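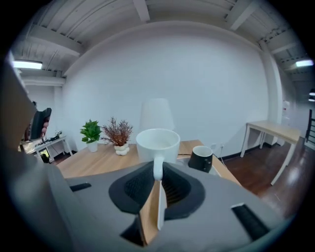 # Gukano Play-by-Play Annotations

Gukano is a collection of hand-coded play records from college football games, prepared for the study of defensive alignment against option offenses. It is maintained by Shahla Ghaffari and Joonas Kiiskinen.

## Contents

The current release covers 13 games and 1000 plays. Each row in `plays.csv` represents one snap, excluding kickoffs, punts and extra points. Of the plays included, 401 were coded as option runs.

| Field | Meaning |
|---|---|
| `game_id` | Internal game number |
| `down`, `distance` | Situation before the snap |
| `front` | Defensive front at the snap |
| `safety_depth` | Depth of the deepest safety, in yards |
| `pitch_key` | Defender assigned to the pitch, where it could be determined |
| `result` | Yards gained or lost |

Penalties accepted after the play are recorded in `penalties.csv` and are not reflected in `result`.

## Annotation

All plays were coded from game film by Ghazal Amini and Raffaele Costa, working separately with the Donden charting sheet. Disagreements on `front` and `pitch_key` were settled by Italo Caputo. Both original codes are kept in `raw/` — users who wish to measure agreement should work from those files.

Alignment was recorded at the moment of the snap. A defender who moved late is coded where he ended up, with `late_shift` set to 1.

## Known limitations

- Game 14 was withdrawn in February. Its number has not been reassigned, and game 9 was never coded.
- `pitch_key` is blank on many plays that ended with the fullback dive.
- Safety depth was estimated from yard lines and should not be treated as tracking data.
- Overtime snaps carry a quarter value of 5, regardless of the number of overtime periods.

## Use

The records may be used for teaching and research. Commercial use, including betting products, requires written permission from the maintainers. The game film is not distributed with this release.

Scripts that convert the files to the older Bellini format are in `tools/`. They are no longer updated.

## Corrections

Please report errors with the game number, quarter and clock time. Accepted corrections are listed in `CHANGES.md` and applied at the next release.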